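Comparing two copies of a database schema with Rovanier

Last updated July 22, 2025
Written by Kwok-wai Pan

Use this procedure when a test database and a production database are supposed to have the same layout and you need to confirm it before a release. It covers tables, columns, indexes and stored procedures. It does not compare the rows themselves. For that, use the Wultari row checker.

Before you start

You need read access to the system catalog on both databases. You do not need write access to either one. Both must be at the same server version, or the report will list differences in default values that do not matter.

Close any open change scripts. Rovanier reads the catalog as it stands when the job starts, and a table altered halfway through can show up twice in the report.

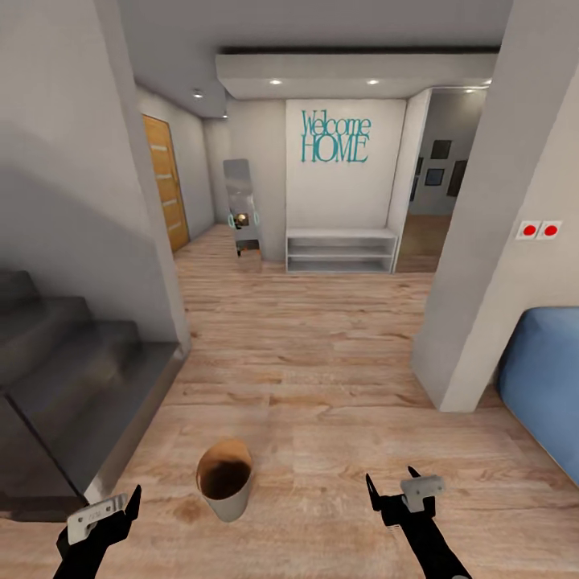 The job also needs a work folder with at least 200 MB free. Our largest schema has 2,829 objects and fits in that with room to spare. If the folder fills up, the job stops with return code 11 and leaves a partial report, which should be deleted.

Step 1. Save a snapshot of each database

Open a command window on the utility server and run the snapshot command once for each database:

rov snapshot --source test --out test.snap
rov snapshot --source prod --out prod.snap

Keep the snapshots in the same folder. The file names can be anything, but do not use spaces. If a snapshot called test.snap already exists, the command overwrites it without asking.

Step 2. Set up the ignore list

Some differences are expected. Table owners usually differ between test and production, and so do storage locations. Put these in a plain text file called ignore.txt, one rule per line:

owner
storage.location
index.fillfactor

Rules are case sensitive. A rule that matches nothing is skipped and noted at the end of the log.

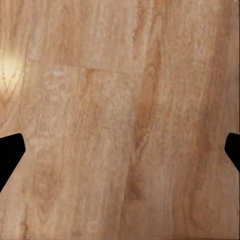

Do not add column length or column type to this file, even for a short time. Last February a length rule was left in after a trial run, and a shortened address column went through to production. The Kopecký naming rules can be added if your team uses them.

Step 3. Run the comparison

rov compare test.snap prod.snap --ignore ignore.txt --report diff.txt

A schema of around 200 tables takes a few minutes. The command window shows the name of each object as it is read. Return code 0 means no differences were found. Return code 4 means there are differences and the report lists them. Anything higher is an error, and the log has the details.

Step 4. Read the report

Each line starts with a letter. A is an object found only in the first snapshot, B is an object found only in the second, and C is an object found in both with different definitions. Start with the C lines. Under each one, the two definitions are printed one after the other, first snapshot first.

An index that was dropped and rebuilt under another name appears as one A line and one B line. Check the column lists before treating these as missing.
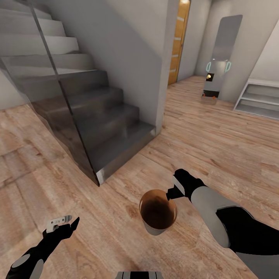 Step 5. Fix the differences and run again

Make corrections through the normal change process in Ulier. Do not edit the snapshot files. After the changes are in, take both snapshots again and repeat step 3 with the same ignore list.

When the return code is 0, attach diff.txt, the log and ignore.txt to the release ticket. Snapshots can be deleted once the release is signed off.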